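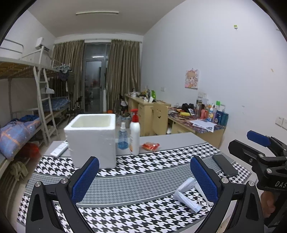
Home Blog Projects About Contact

Sunday was a good day for data! We got through 369 demonstrations before dinner, all with the two hand-held grippers, and I still had enough energy afterward to sit down and watch a bunch of them back (I know, I know).

The idea behind Tuvska, our little tabletop policy, is that it should cope with ordinary stuff on an ordinary table. So we collect in a room people live in, with bunk beds, full desks and laundry on hangers, and we leave the background alone. Zeeshan Malik wrote the task list this time and he picked some wonderful troublemakers. Hair dryers! The cord is a whole problem by itself, and I love it.

My favorite is the face mask, though. It's thin, it bends wherever it wants, and the ear loops never land the same way two times running. You have to come in low with the fingers wide and close slowly, and if you rush you get a handful of tablecloth.
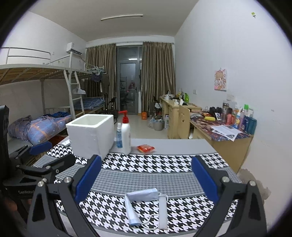

Mask between the jaws, foam box over on the left.

A few notes for myself and anyone else doing this:

We move the objects after every 12 takes. I tried 3 for a while and spent the whole morning rearranging bottles.

Fumbles stay in if the person recovers. Kazimír Šťastný argued me into this one, and after watching his recoveries next to mine I'm a convert. His are so calm!

The houndstooth cloth stays for now. The older Hendier set was all plain surfaces, and I really want to see what a loud pattern does to grasping.

Next up is sorting the takes by task, then a first training run, and then more two-handed stuff, which I can't wait for. If you've collected soft or floppy things with grippers like these, please write and tell me how you label a half-good grasp. I keep changing my mind.

This site uses cookies to remember your preferences. Accept Decline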